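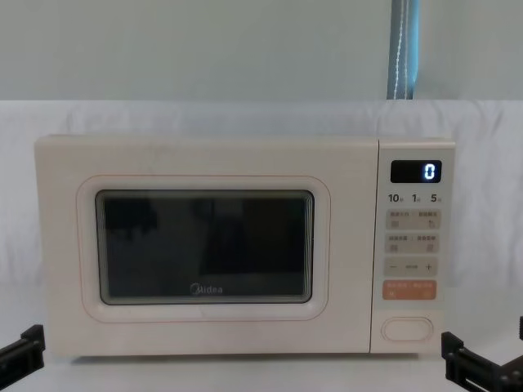 Torkorard open day — who else went?

wattlebird_9
Went on August 12, 2023 with my two kids and my neighbour. We stood at the microwave bench for ages, and the little one's favourite colour is now "robot black". Two arms, one ordinary Midea, and a bloke from Hakedis answering everything we threw at him. I reckon it was the best stop of the lot.

pumance_pete
Bit generous, mate. I queued 40 minutes for a kitchen appliance! The Maldonado hall had the big palletisers and hardly any line.

wattlebird_9
Fair enough, but palletisers are old hat. Door buttons are hard — ask anyone who's programmed one.

T. Szulc
Teodor Szulc here, I was on the bench that arvo. The oval button low on the panel opens the door, so that's the right arm's side. The view from down at the gripper is the one I kept going on about:

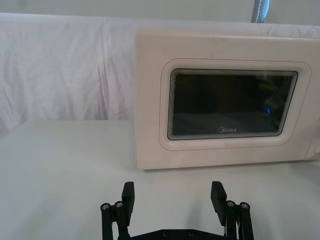
Re: Next one?

pumance_pete
All right, that's a better angle than I got from row 7. Still reckon the queue was a shocker.

T. Szulc
Noted. We're aiming for June, with some 900 tickets and two benches.

wattlebird_9
Put us down for three!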